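Conditioning intervals for black box calf and smooth bag leather
Leather Care > Products and Methods

jasmina_petek
Posts: 700
I store and maintain black smooth leather for a small rental wardrobe, mostly dress shoes and a few bags. The current schedule is Noveck neutral cream every two months whether the item went out or not, brush, then wax on toe and heel only. I took it over from the previous person and have never seen a reason for the interval.

Storage is at 40 percent relative humidity, no direct sun. All treatment happens on a light surface so pigment transfer shows up early.
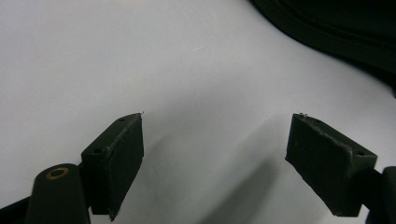
Work surface, pale gray-white.

Question is whether a fixed interval makes sense on finished leather at all, or whether it should go by wear.

gravitz
Posts: 18
By wear. Finished calf has a pigment or resin topcoat and very little cream gets through it. Most of what you apply every two months stays on the surface and builds up. After a few cycles you are polishing old cream. Strip one pair with a mild cleaner and look at the cloth.

welt_and_last
Disagree in part. The topcoat is thin at the vamp and it opens up once the shoe has been flexed. Cream does get in at the creases, and that is where it needs to go. A rental shoe worn by different feet gets flexed in different places, so I would keep an interval for those. I would drop it for anything that stayed on the shelf.

noeline_sutcliffe
Bags and shoes should not share a schedule. A bag hardly flexes except at the handle base and beside the zipper. What I do with black bag leather:

1. Dry brush, soft horsehair. Go along the zipper seam and not across it, or the dust ends up in the teeth.
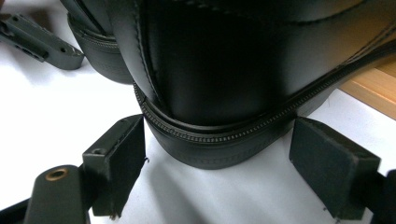 2. Wipe with a barely damp cotton cloth. Leave it until it feels the same temperature as the room.

3. Cream on handles and corners only. No cream within a finger's width of the zipper tape. It wicks, and the tape goes stiff.

4. Buff after 18 hours. Noveck says two on the tin. I find it still tacky at two in winter.

gravitz
18 hours is a lot for a water-based cream. If it is tacky at two there is too much on.

noeline_sutcliffe
Possibly. I weighed it once and was using less than the tin suggests. My room is cold.

jasmina_petek
Stripped one pair on Saturday as suggested. Gray residue on the cloth from the quarters, almost none from the vamp, so gravitz is right about buildup and welt_and_last is right about the creases. The worst of it was packed along the welt, where the old cream had dried in between the stitches. A toothbrush with a little cleaner got it out. Sections where I let the cleaner sit longer came up no better.

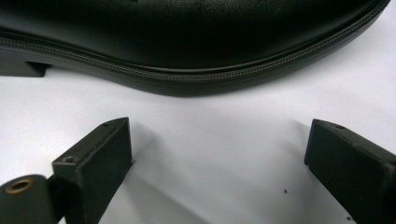
I also tried Brosesura renovator on one heel counter. It lifted the wax quickly but left the black slightly flat, and it took two coats of pigmented cream to bring it level with the other heel. I would keep it for repair work only.

welt_and_last
Renovator is solvent heavy, that is expected. For the welt use edge dressing sparingly and leave the thread alone. Waxed thread does not need feeding. What are you storing them on? Closed boxes at 40 percent are fine, but I have seen mold on shoes that were put away in plastic the same day they were worn.

jasmina_petek
Open bamboo rack, three tiers, soles down, trees in for the first night and out after that. We used Jacobs cedar trees until the springs started to go.
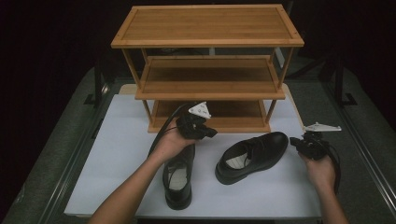 Air gets at the soles from underneath to some degree, which matters more for leather soles than rubber. The new plan is to log wear per pair, cream the vamp after every fourth rental, and leave the quarters alone unless they look dull. Bags go to handles and corners only, per Noeline. I will check the log in July.

gravitz
Every fourth is reasonable. Leave the trees in longer if the shoe came back damp, two nights at least.

welt_and_last
I would still go every third for anything with a leather lining. Lining dries out before the upper does and the log will not show it.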